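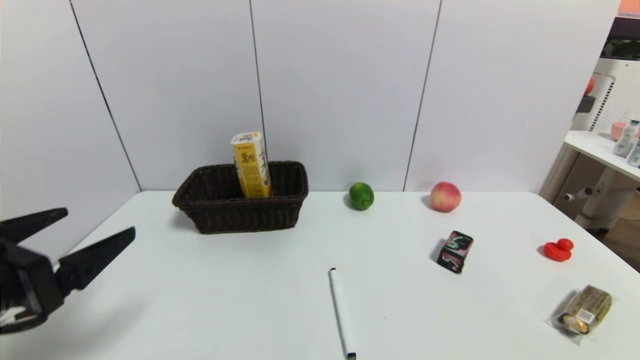
私たちについて

Traruvby(トラルヴビー)は、卓上ピッキングセルの立ち上げと保守をやっている小さな会社です。ロボット本体は作っていません。据え付けて、教えて、壊れたら直す。それだけです。

代表はRuth Yeoman。現場と保守の責任者はKurniawati Simanjuntak。電話に出るのはだいたいどちらかです。

(このページ、展示会の前に急いで書き直しています。抜けがあったらすみません。11月中にちゃんと整えます。)

何をしているか

・セルの新規立ち上げ(台、照明、カメラ、グリッパー、配線)
・他社さんが組んだセルの引き継ぎ
・定期点検と部品交換
・急ぎの修理

多いのは引き継ぎです。前の担当者が辞めて、配線図もなし、パラメータの控えもなし。そういうセルを預かって、まず記録を作るところから始めます。図面がなくても断りません。時間はもらいます。

Malleyセルのこと

見学の方に一番よく聞かれるのが、社内の検証セル「Malley」です。白い天板に二本指のグリッパー、手首にカメラ。構成は地味。でもうちの手順はほぼ全部このセルで決めてきました。お客様のところで何か出たら、まずMalleyで再現させます。

台に置くのは、かご、果物、飲み物の紙パック、ペン、お菓子の箱など。形も硬さもばらばらなものを混ぜます。同じ治具ばかりつかんでいると、調整のずれに気づくのが遅れるので。

朝の立ち上げは8時半から。順番はこうです。

電源前に指の取り付けねじを手で確認。ゆるみがあれば増し締めして、合いマークを引き直す。
指の内側を拭く。紙粉と油がたまります。アルコールは少なめ、布につけてから。直接吹かない。
原点復帰。音を聞く。いつもと違う音がしたら止めて、その日の記録に書く。
開閉を20回。全開と全閉の位置を記録。
手首カメラのレンズを拭いて、基準板を撮る。前日の値と比べて、ずれていたら校正からやり直し。
最後に実物をつかむ。ここは必ず人が横に立ちます。

最後の「実物」に箱ものを入れるのは、面と角の両方で当たりが見られるからです。八角形の箱はとくにいい。指が斜めの面に乗るので、左右の高さが少し違うだけで傾きに出ます。把持力が強すぎればふちがつぶれる。弱ければ滑る。数値だけ見ているより早いことがあります。
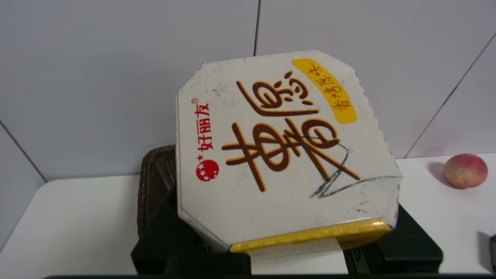 二本指で「薯愿」の箱を保持、手首カメラの映像。奥は天板とかご、桃。

指まわりは消耗品と考えています。開閉2000回ごとに外して、当たり面の減りを見ます。減っていたら左右セットで交換。片方だけ替えると中心がずれるので、片側交換はお受けしていません(過去に一度やって、校正を丸一日やり直しました)。

ケーブルは手首のところが一番先に傷みます。曲げがきつい。結束バンドで締めすぎないこと、余長を残すこと。社内の新人にはここを最初に教えます。

修理の流れ

1 連絡をもらう。電話でもメールでも。止まっているのか、動くけどおかしいのか、それだけ先に教えてください。
2 可能なら動画と、直前の操作の記録。なくても伺います。
3 現場で切り分け。機械、電気、ソフトの順。いきなりパラメータは触りません。
4 直す、または仮復旧して部品を手配。
5 復旧後に朝の手順を最初から一通り。お客様の担当の方と一緒にやります。
6 報告書。長くても2ページ。写真つき。

部品はAvcıから仕入れるものが中心で、制御盤まわりはVorkierと組んでいます。どちらも創業のころからのつきあいです。在庫は指、パッド、手首ケーブル、カメラ用の短いケーブル。このあたりは当日持って行けます。減速機は取り寄せになります。

これまで

はじめは二人と中古の作業台が一つ。最初の仕事は食品の箱詰めラインの横に置いたセルの修理で、原因はコネクタのピン曲がりでした。見つけるのに三日かかりました。それ以来、切り分けの表を作って、案件が終わるたびに足しています。今の表は199項目。半分くらいは自分たちの失敗から来てまいす。

保守契約は現在46セル。訪問の間隔はセルごとに決めます。よく動くところは毎月、そうでもないところは季節ごと。契約なしの単発修理も受けていますが、契約先が先になります。ご了承ください。

Kurniawatiから

「点検の記録は手書きでもいいです。書いてあることが大事。前の人が何をしたかわからないセルが一番こわいです。ねじ一本替えただけでも書いてください。あと、異音がしたら無理に動かさないで電話ください。止めてもらえば、たいてい指かケーブルで済みます。動かし続けると減速機まで行きます。」

見学と採用

Malleyの朝の立ち上げは見学できます。8時半に来られる方に限ります。少人数でお願いします。髪の長い方はまとめて、手袋はなし(巻き込み防止)。袖口の広い服も避けてください。

採用は保守担当を募集中。ロボットの経験は問いません。テスターが使えて、記録を面倒がらない人。応募は問い合わせフォームからどうぞ。件名に「保守希望」と入れてもらえると助かりますす。

受付は朝8時から夕方6時。契約先の緊急連絡は夜間も可、番号は制御盤の扉の内側に貼ってあります。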